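The Heating Knob Standoff

Every September I tell myself I won't turn the heating on before October, and every September the apartment finds out I'm bluffing. I moved to Rulden from somewhere warm, so I still treat the first cold morning as a clerical error. I put on socks. I boil water I don't need. By noon I'm standing in the hallway looking at the knob the way other people look at a cake.

The knob has 14 settings. As far as I can tell, two of them do anything. Setting one is off. Setting 14 is bread oven. Everything in between is there so the tenant feels involved.
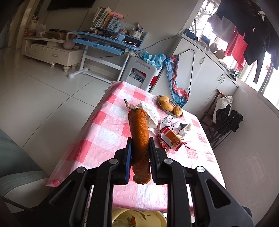
Last winter I spent 620 on gas, most of it, I suspect, on warming the stairwell. The building was put up by a firm called Hotum, which had strong views on balconies and none at all on insulation. There's a draft that comes in by the bathroom, crosses the hall, and leaves through the bedroom window, and in three years it has never once offered to chip in for rent.

So this year I got methodical. I bought a Nartey draft strip for the front door, and I wrote down the meter reading on Tue 15 September like a man with a plan. It took me two tries to cut the strip to length and one more to find out that the door opens inward. 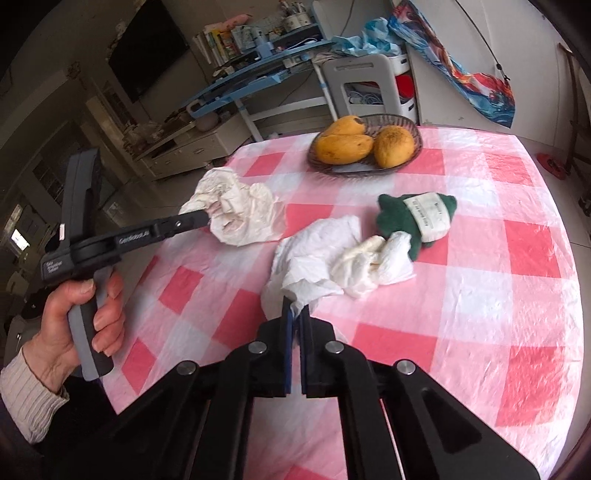 Layers are the other half of the plan. I used to think indoor sweaters were a sign that you'd lost some kind of argument with your landlord. Now I own four. The one I'd defend in court is a cream rib knit, same family as the sleeve up there, and the ribbing at the wrist is the whole point of it. A loose cuff lets the cold walk right up your arm. It also goes in the soup.

The heater man from Esia can come in two weeks and charges 225 to look at the knob. For 116 he'll tell me over the phone that it's probably the knob. I've put the kettle on again while I think it over.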